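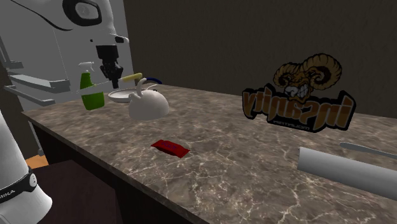
Según una usuaria de Adero que nos escribió en el foro, lo que de verdad le costó al empezar con Tukilis fue entender quién decide qué: si el planificador, el controlador o el módulo de percepción, y por qué a veces parecen no ponerse de acuerdo entre ellos. Su mensaje terminaba pidiendo una página de preguntas frecuentes «escrita para personas», y a eso nos hemos puesto.

Preguntas frecuentes sobre Tukilis
Última actualización: 27 de junio de 2024

¿Qué hace Tukilis y qué deja en manos de otros?
Tukilis recibe una tarea de manipulación (coger un utensilio, llevarlo a otro punto de la encimera, soltarlo) y la convierte en una trayectoria que el brazo puede seguir. Por el camino consulta el estado estimado de los objetos, propone agarres, descarta los que no tienen solución cinemática y planifica con lo que queda. El control de bajo nivel no es cosa nuestra: mandamos consignas articulares a 20 Hz y el controlador del brazo las interpola. Si notáis tirones, mirad primero ahí, de verdad, que es donde acaban casi todas las consultas de este tipo.

¿Por qué las escenas de prueba llevan texturas y adornos tan raros?
Nos lo preguntáis muchísimo, y con razón. El generador Kemley cambia en cada episodio los materiales, los colores y los objetos sueltos, y también puede colocar logotipos invertidos en el fondo. Lo que buscamos es que la percepción no se aprenda de memoria una cocina concreta. Si estáis depurando algo y tanto dibujo os marea (a nosotros también nos pasa), poned la aleatorización visual a cero, fijad la semilla y volved a activarla cuando el fallo esté localizado.

El brazo atraviesa objetos que están delante de él. ¿Es un error del planificador?
Casi nunca. Lo más frecuente es que el objeto no haya entrado en la escena de colisión, bien porque la percepción no lo publicó a tiempo, bien porque se publicó en otro sistema de referencia. Abrid el visor Dalsgaard, activad la capa de colisión y comparadla con la visual. Si el hervidor se ve en una y falta en la otra, ya tenéis el hilo del que tirar.

¿Y cuando el robot ya lleva algo en la pinza?
Ah, esta es la buena. Un utensilio agarrado pasa a formar parte del brazo a efectos de colisión, y hay que decírselo al planificador con la orden de adjuntar. Con un cuchillo de hoja larga la diferencia es enorme: sin adjuntarlo, el planificador cree que la pinza termina en los dedos y no tendrá ningún reparo en pasar la hoja por donde haya una botella o un plato. Acordaos también de separarlo al soltar, porque si no arrastraréis un cuchillo fantasma durante el resto del episodio (lo hemos hecho todos).

¿Para qué sirve la cámara de muñeca si ya tengo una vista general?
La vista general os sitúa los objetos; la de muñeca os ayuda a corregir los últimos centímetros y a comprobar cómo está colocada la pieza respecto a los dedos. Tiene sus pegas: la propia pinza tapa buena parte de lo que interesa, y una superficie muy veteada da al detector bordes de sobra para confundirse. Por eso recomendamos aplicar siempre la máscara de la pinza antes de segmentar.
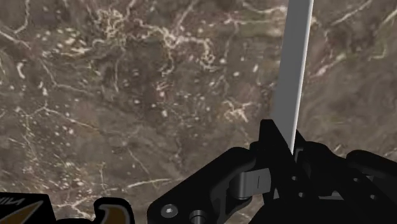 Vista cercana de la pinza en simulación, con una barra gris clara sobre fondo veteado.

He aplicado la máscara y sigue detectando la pinza como objeto. ¿Qué hago?
Comprobad que la máscara corresponde a la apertura actual. Se calcula a partir de las posiciones articulares, de modo que un retraso en esa lectura la deja desplazada, y los eslabones móviles asoman por el borde como si fueran piezas sueltas. Dilatarla 7 píxeles suele bastar. Con 15 ya empezaréis a comeros objetos delgados, así que id con calma.

¿Cuántas veces reintenta el sistema un agarre?
Por defecto, dos. Después devuelve el control a la capa de tareas con el motivo del último fallo. Podéis subir el límite, pero os pediríamos que antes leyerais ese motivo, porque repetir un agarre sin solución cinemática solo gasta tiempo de cálculo.

¿Puedo reproducir exactamente un episodio de simulación?
Sí, siempre que guardéis la semilla, la versión del generador y el archivo de parámetros. Sin la versión, la misma semilla puede dar otra encimera. En noviembre cambiamos el orden en que se colocan los objetos, y los registros anteriores necesitan la opción de compatibilidad.

¿Qué adjunto cuando informo de un fallo?
El registro completo, la configuración y una captura de cada cámara en el mismo instante. Si además nos contáis qué esperabais que hiciera el brazo, aunque sea en dos líneas y sin tecnicismos, nos ahorráis mucho ir y venir.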